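Kullemis Hall Makers' Circle
Minutes of the end-of-year members' meeting, Sun 29 December

Present: 13 members, with Farzad Mousavi in the chair and also, as he kindly agreed to do it again, pouring the tea. Apologies were received from the Rastogi family, who were traveling.

The meeting opened a little after two, once everybody had found a chair and put their coats somewhere. Farzad welcomed us all and thanked those who had driven in on a holiday weekend. The minutes of the last meeting were read and accepted with one correction: the lamp donated in July came from the Vulstead branch and should have been credited to them. The secretary is sorry about that and has written them a card.

1. Table coverings

This took up the larger part of the afternoon, and it was a good-natured talk from start to finish. Members will remember that we used to work straight onto the tabletops, and that the glue and ink marks had built up to the point where people were bringing their own place mats from home. We have been trying brown paper since the fall, and the general feeling was very much in favor. It lies smooth, it is easy on the eyes under the lamps, and a pencil line drawn on it by mistake doesn't upset anybody.

There was some discussion about how often it ought to be changed. One view was that a fresh sheet should go down before every session. Another was that this is wasteful when the old one is still clean, and that a person can very well look at a table and decide. After a good deal of back and forth we settled on the second view, with the understanding that anything sticky means a new sheet right away.

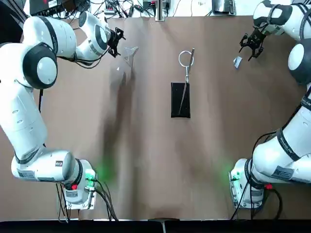
On the matter of fastening, several people said they prefer the paper pulled flat and taped underneath, where sleeves don't catch on it. Folding the corners the way you would wrap a present was also suggested, and Farzad got up and showed us on the tea table how his mother used to do it, which was a lovely few minutes and gave us all something to aim for. Agreed that tape goes underneath, and that corners may be folded by those who have the knack.

The paper itself comes on a roll from Rerker. We have used one roll and are partway into the next. Agreed to order two more in the new year and to store them standing up in the tall closet, as the one kept lying down got a dent that ran through it for yards and yards.

2. Small items on the worktables

A request was made that only what is needed for the job be kept out on a table, and that the middle be left as open as possible. Phones, pads and little cases do tend to wander in and stay there. Everyone admitted to this, the secretary included. A shallow tray will be put on the windowsill for things of that sort.

3. Money

The tin and the account together come to $202. The paper and tape will come out of this. A motion to keep the yearly dues as they are was carried, 9 in favor and the rest happy to go along.

4. The open afternoon

Farzad reported that the hall has offered us a date in spring for an open afternoon, and that 200 leaflets could be printed at the library if we get the wording to them in good time. A rough draft was passed around and much improved, mainly by taking things out. The large room will be used for showing finished work and the small room for trying things out, with fresh paper on all the tables for the day. Offers of baking were plentiful and will be written down at the next meeting so that we don't end up with nothing but lemon bars, good as they were last time.

5. Any other business

The closet door still sticks. Lift and push.

A blue scarf and a single glove were left after the last session and are on the hook by the entrance.

Warm thanks were given to everyone who stayed late in December to clear up. The meeting closed at ten to four, and most of us stayed on for a second cup.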